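Setting up a tabletop station for hand-held gripper recording: working rules

Revised 11/29/23. Replaces the September sheet.

These rules apply to anyone recording manipulation demonstrations with the paired hand-held grippers at Judstead or at the Darnon annexe. They cover the table, the floor, the operator, the markers and the cables. Robot cell work is covered by the Lockwood sheet and is not repeated here.

1. Before you start

Read the task card to the end. It names the objects, the starting layout and the finishing condition. If the card and the object box disagree, stop and get the card corrected. Do not substitute a similar object.

Check that both grippers open and close fully by hand. A jaw that sticks or springs back late will put a false closing point into every episode, and it cannot be taken out afterwards. Tag a faulty gripper and put it on the repair shelf.

2. Table

Use a plain top. Wipe it down and let it dry. Remove everything that is not on the task card, including pens used for notes, tape and drinks.

Keep the working height the same for the whole session. If the table is adjustable, lock it and write the height in the log.

Light should come from overhead. Some operator shadow at the near edge is acceptable. A hard shadow across the objects is not, and the usual cure is to turn the table a quarter turn.

3. Floor and cables

The operator must be able to take one step back without looking down. Chairs may stay at the ends of the table but must be clear of the standing position.

Route each gripper cable down over the near edge on the same side as the hand that holds it. Leave enough slack for the arm to reach the far edge of the table, and no more. Cables must not cross between the hands.

Power strips stay on the far side of the table from the operator. Any cable that has to lie across a walkway is taped along its whole length, not just at the ends. Unused plugs are picked up.

4. Markers

Each gripper carries a marker cube. The cube must be seated square on its mount, with all visible faces clean and flat. A lifted corner on a printed face shows up as jitter in the track. Replace the face; do not glue it back.

Clean the cubes with a dry cloth only. Alcohol wipes dull the black areas within 200 cleanings and the contrast then falls below what Stutinex will accept.

Keep sleeves and cuffs clear of the cubes. Short sleeves are preferred. Watches and bracelets come off.

5. Placing objects

Set the objects out according to the card, then vary the layout between episodes. Change position and angle together. A pen that always points the same way teaches one approach and nothing else.

Leave at least 400 mm of clear table between the two main objects if the card asks for a transfer. Closer layouts are allowed only where the card says so.

6. Running an episode

Stand square to the table with the arms free. Bring both grippers over the surface before starting. The hand that is not working stays in view and at rest near the near edge. Do not let it drop below the tabletop.

Approach at an even speed. For a thin object, bring the jaws to it open, pause, then close. Do not nudge the object into position with the outside of the jaw. If it rolls, end the episode and reset — do not chase it. 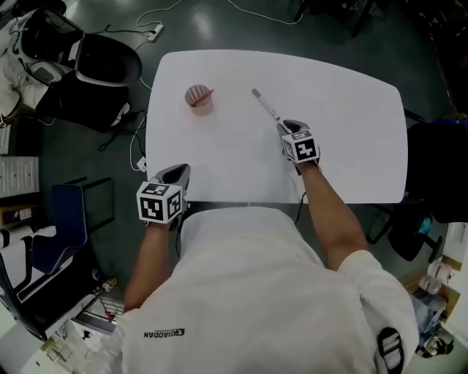 Noel Layug asks whether the resting hand could be left out of single-handed tasks altogether, as the second gripper is tiring to hold over a long session and adds nothing to the grasp. The rule stands for now. Both tracks are expected by the import step, and a missing track causes the whole episode to be rejected. Operators who find the weight a problem should take shorter blocks.

7. Ending and logging

Release the object, withdraw the gripper clear of it, and hold still for 2 seconds before stopping the recording. The still period is used to trim the file.

Mark each episode as good, failed or void. Failed means the task was attempted properly and did not succeed. Void means the attempt itself broke a rule in this sheet. Failed episodes are kept. Void episodes are kept for one week and then deleted.

In the last audit, 278 episodes were marked failed that should have been void, most of them rolling objects that had been chased. Please read section 6 again if you worked on that set.

8. Packing up

Unplug at the strip, then coil the cables loosely. Store the grippers with the jaws closed and the cubes facing up. Nothing is to be stacked on a cube. Return the objects to their box, check them against the card and sign the lid.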